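Histov Concrete Moisture Kit: User Guide
Section 4. Testing a slab before you lay a floor over it

Revised 17 November 2025 by Rima Matar, with notes from the Barnel site team

4.1 Before you start

Read this section even if you have tested slabs before. Most of the bad readings sent to us came from people who had done it many times and skipped the waiting period.

The kit measures relative humidity inside the concrete. It does not measure how dry the surface looks, and it does not care what the mix supplier promised. The old rule of a month of drying per inch of slab is repeated everywhere, usually by someone who wants the floor down by Friday. Treat it as a guess. A slab that was rained on, power troweled hard or poured over a damp base can miss that date by months.

You will need:
the probe and reader
sleeves and caps (bag B)
a hammer drill with the supplied bit
a wire brush and a shop vacuum
the log sheet

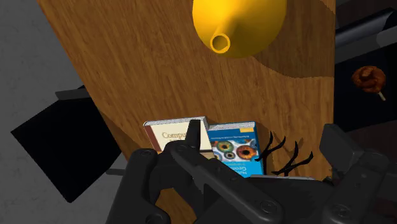

4.2 Choosing the test spots

1. Get the building to its normal indoor temperature and humidity, and keep it there for 48 hours before drilling. Portable heaters aimed at the slab do not count. They dry the top and leave the rest as it was.

2. Mark at least three spots for the first 1,000 square feet and one more for each additional 1,000. If the contract or the flooring maker asks for more, follow that. A floor of 4,000 square feet therefore needs six.

3. Put one spot within three feet of an outside wall. People avoid this because that reading tends to be the worst one. It is also where the adhesive is likely to let go.

4. Stay clear of rebar, heating lines and post-tension cables. Have the slab scanned. Drawings are often wrong, and the kit warranty does not cover a cut cable.

CAUTION: Drilling concrete releases silica dust. Wear a fitted respirator and use a vacuum with a HEPA filter. A paper mask from the hardware store is not enough.

4.3 Drilling and setting the sleeves

5. Drill to 40 percent of the slab thickness if the slab dries from the top only, or 20 percent if it dries from both sides. If you don't know which you have, find out. Picking 20 because the hole is shorter will give you a lower number that means nothing.

6. Drill dry. Never use water to cool the bit.

7. Brush the hole, vacuum it, brush it again and vacuum it again. Dust left at the bottom can throw the reading off. 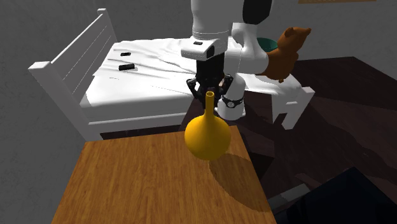

8. Push the sleeve in until it touches the bottom, then press the cap on. The cap should sit flush. If it rocks, pull it and look for grit under the rim.

9. Write the spot number, the depth and the time on the log sheet. Do it now. Sheets filled in later from memory have a way of showing the same time for every hole.

NOTE: The Haslinger sleeve has the same outside diameter and will fit the hole. Our probe does not seal in it. Wai-kit Ko tried the pair on a warehouse job in March and got readings that wandered all afternoon.

4.4 Taking the reading

10. Wait 24 hours with the caps on. The reader will happily show you a figure after 30 minutes, to one decimal place, and it will look convincing. Don't write it down.

11. Remove the cap, insert the probe and close the seal. Leave it until the figure moves by no more than one percent over five minutes.

12. Record the humidity and the temperature of the concrete. A reading without a temperature is not accepted in the Cino reporting software, and we agree with that.

13. Repeat at every spot. Do not average them. If five spots pass and one fails, the floor fails.

4.5 What the number does and does not tell you

The limit comes from the flooring maker and the adhesive maker, and you must use the lower of the two. We do not print a limit in this guide because installers used to quote ours in place of the right one.
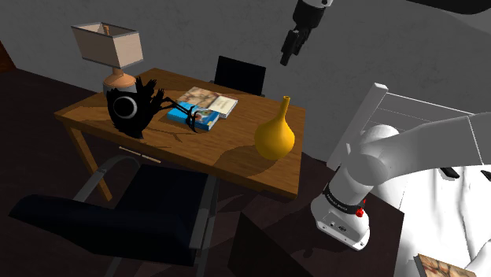
A passing result describes those holes on that day. If the heating goes off or a pipe leaks, test again. Be careful with surface sealers sold as a way around a high reading. Some work when they are applied exactly as directed on a properly ground slab. Ask for test results on a slab like yours, and ask who paid for the testing.

If two spots less than ten feet apart differ by more than five percent, suspect the holes first. Clean and reset both, wait another 24 hours and read them again. If the gap is still there, check the probe against the salt reference in bag D (see Section 6) before you blame the concrete.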